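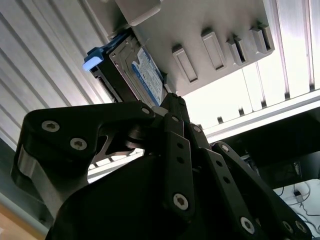

Drive with the blue handle, going into the bay. Seen from underneath.

Drive trays: which way up, and does anyone still label them?

dougal_c
Opening post, so be gentle. I've inherited a drive enclosure from the office upstairs, whitish grey, the colour all computers were before somebody decided they should look like sports cars. The trays have blue handles and no instructions. Picture at the top. Do you lot put the handle on the left or the right? Mine will start to go in either way, which strikes me as poor design for something holding 36 months of invoices.

mbali_mk
Left or right depends on the enclosure. Look inside the bay with a torch and find the connector, then match the drive to it. If it starts to go in and then stops, don't persuade it.

Flosia_Fan
Is it meant to be at that angle? Mine only go in dead level. I tilted one once and spent an evening picking a bit of plastic rail out with tweezers.

dougal_c
It's tilted in the picture, yes. I have the tweezers standing by.

quintanilla_l
Level it before it reaches the rails. And check the screws in the sides of the drive. There are recesses for them, and a screw that sits proud will catch on everything. I've got a tin of 600 of the things and the only size I ever need is the one I've run out of.

charoen.p
Going to disagree with the torch advice. On the old Guveo boxes you can't see the connector without your head in the cupboard. Pull out a tray that already works and copy it.

mbali_mk
Yes, pull a working drive out of a running box full of invoices. What could go wrong.

charoen.p
I assumed we'd switch it off first. I'll write that down next time for the benefit of the brave.

Latrice M
On labels: the maker's sticker is on the underside, where you'll never read it once the thing is in. Put a strip of tape on the handle with the bay number and the month. Mine say things like "4, April" and I have been grateful for them more than once.

Flosia_Fan
Tape goes gummy. Paint pen.

Latrice M
Paint pen is for people who never change their minds.

quintanilla_l
Pencil on masking tape. I will be taking no questions.

dougal_c
Update, 90 minutes later, most of it spent looking for a torch. Connector found, handle goes on the left, one screw was sticking out by a hair and has been dealt with. All the trays are in. Bay 3 has an amber light that blinks in a disappointed sort of way.

mbali_mk
What does the manual say about amber?

dougal_c
See opening post re: instructions.

charoen.p
Switch it off, reseat bay 3, switch it on again. In that order, for the benefit of the brave.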